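Portada
Tecnología
Reportaje
Lectura de 2 minutos

Un mes entre verduras con el Nelleo

Probamos el servicio de reposición con humanoides de Drandia, y salimos con ganas de más

Lo primero que sorprende del Nelleo es lo poco que suena. Drandia lo alquila por meses a fruterías y mercados pequeños, con puesta en marcha incluida, y yo me esperaba un estruendo de motores. Pues no: un zumbido leve y a trabajar.

La tarifa es de 600 euros al mes y cubre las revisiones y el entrenamiento inicial, que en nuestro caso se hizo en Ornorano, el local de pruebas de la casa. Allí el robot repasó unas 3.000 maniobras de agarre antes de que nos dejaran darle órdenes. ¡Y qué gusto da dárselas! Se elige el producto en la tableta, se marca el destino y él se pone a ello.

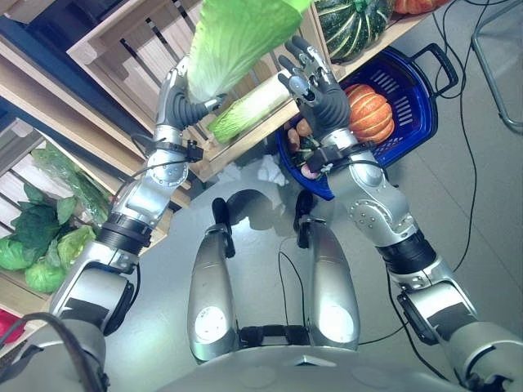
Con la col china me rendí del todo. Es un género ingrato, largo, de hojas rizadas que se magullan con nada, y la sujeción a dos manos me parece el gran acierto del equipo (las calabazas tienen su mérito, pero perdonan mucho más). El programa de agarre se llama Hà y permite ajustar la presión de los dedos verdura por verdura. Yo acabé con 42 perfiles guardados y todavía me faltaban los puerros.

¿Pegas? Alguna. El manual tiene 305 páginas y un índice pésimo, y cambiar de perfil a media tarea obliga a volver al menú principal. Tampoco es rápido: una persona con oficio llena un estante mucho antes. En julio llega una actualización que promete arreglar lo del menú, y ya he pedido repetir la prueba, esta vez con tomates maduros.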